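Last update 2026-10-13, by Gyula Szilágyi

# How to wash a wool blanket at home so it does not shrink

In my family we have always slept under wool, and when I moved to Wudcombe I brought two blankets with me. The first one I ruined in one afternoon. It went in as a blanket for a double bed and it came out good for a small dog. After this I learned slowly, and I write down the method I use now for the second one, which is still the size it was when I bought it.

## Before you begin

Read the label. If it says "dry clean only," please believe it, especially when the blanket has a satin border, because the border and the wool do not shrink in the same way. If it shows a tub with a hand in it, you can wash by hand. Many newer machines have a wool program which is gentle enough for this too.

You will need:

- a liquid detergent made for wool (I use Schwaiger, but any without enzymes is good)
- two large bath towels
- a kitchen scale and a soft brush
- a place where the blanket can lie flat for two days

Weigh the detergent if your bottle has no cap with lines. For my blanket I take 49 grams. More soap does not make it cleaner, it only stays in the wool and makes it stiff.

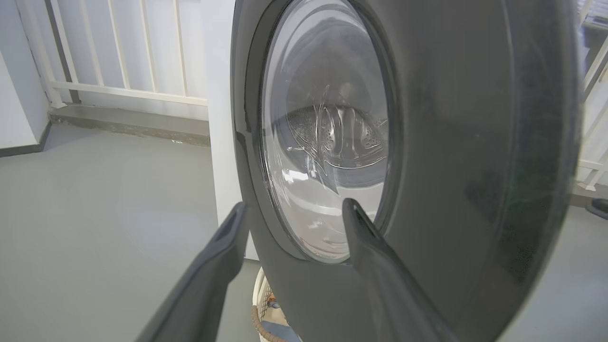 Measure the blanket also, and write the number on paper. Mine is 228 centimeters long. You will want this number later, when the blanket is damp and you have to pull it back to its shape.

## Washing

1. Shake the blanket outside and brush it in one direction. Most of what we call dirt in wool is dust, and it leaves without any water.

2. Treat the stains first. Put a little detergent on a damp cloth and press it on the stain. Do not rub. Rubbing makes felt, and felt can't be undone.

3. Check that the machine is empty. A forgotten sock with a zipper or a hook beside it can pull a thread through the whole width. Look also in the fold of the rubber seal, where coins like to stay. 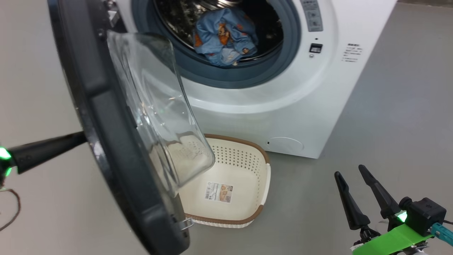 4. Fold the blanket loosely and lay it in the drum. It should fill not more than half. If you must push it in with your knee, it is too big for your machine and you should go to the laundromat. In our town this is Humden, next to the post office, and they have drums for big pieces.

5. Choose the wool program, cold or at most 30 degrees. The danger is mainly in the change: wool which goes from warm water to cold water is shocked and pulls together. So keep the same temperature for the wash and the rinse.

6. Set the spin to the lowest number your machine offers. On mine it is 350, and this is enough. If you have no such setting, switch the spin off and use the towels.

Do not add fabric softener. My neighbor puts a spoon of white vinegar in the last rinse and she is satisfied with it. I did not notice a difference.

## Drying

Take the blanket out with both arms under it. Wet wool is heavy, and if you lift it by one corner, this corner becomes long and stays long.

Spread one towel, lay a part of the blanket on it, put the second towel on top and press with your hands. Move along until you have done all of it. Then lay the blanket flat on a rack or on a clean sheet, away from the radiator and from the sun.

Now take your paper with the measurement. Pull gently from the sides, a little here and a little there, until the number is right again. After 6 hours turn it over and measure once more.

When it is fully dry, brush it again. I store mine in a cotton Jallent bag with a piece of cedar, never in plastic. If it still feels cool to the cheek, it is not dry yet and should wait another night before you fold it.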